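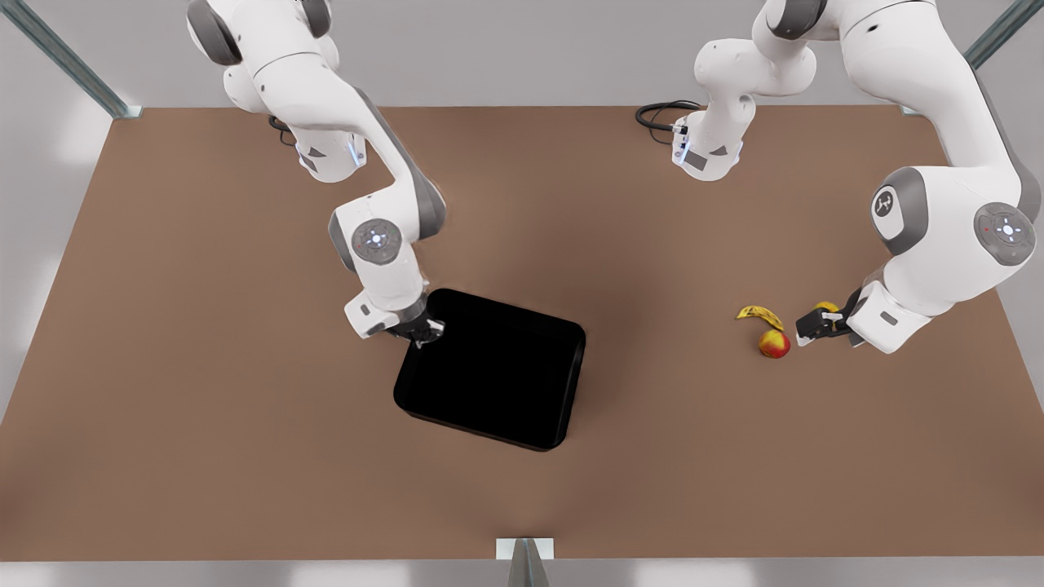 A reader at Fletard wrote in to say the arms had taken the one part of the shift where people got to stand still and chat, and could we do tips for the folk left working round them. Fair enough. So, workshop tips, canteen kitchen edition. Most from our own packing room at Nemton, a few pinched from the Goicoechea site.

Trays first
Black shallow trays, rounded corners, raised rim. The gripper takes them by the rim. So keep rims clean – a smear of jam and it slips. Wipe with a damp cloth, then a dry one. No stickers on the rim, ever. Stack no more than 9 high.

Fruit
Bananas and apples on the bare table are fine if it's been wiped down. Leave a hand's width between pieces if you can. Bruised ones out before they reach the table, the arms don't know a soft apple from a good one. That's still your job and it's a proper job, tell your supervisor so.

Table tops
Matte is best. Gloss polish confused ours no end in April, glare everywhere. Warm water, drop of washing up liquid, nothing lemony. Keep cloths off the table when your done.

Cables
Don't tuck them, don't tape them. Coil lightly and leave alone. If one's creeping towards the fruit, stop the line and ask.

Swapping jobs
Two of us used to lay out, now it's one laying out and one checking. Checking is harder on the eyes than you'd think. Swap every 62 minutes – odd number, it's how the Flarkora timer came set and it suits us. Mat under your feet. Kettle well away from the table.

Count of boxes last week, 219. Before, more on a good day, a lot less on a bad one. Wrists are better. It is quieter, some like that and some don't, radio helps.

Write things down
Cheap notebook on a string by the stop button. Dropped fruit, stuck tray, time it happenned. The fitter reads it and you don't have to remeber everything at handover.

More on cleaning gripper fingers next time – soft toothbrush, power off, that's the short version.

Posted Sep 25, 2020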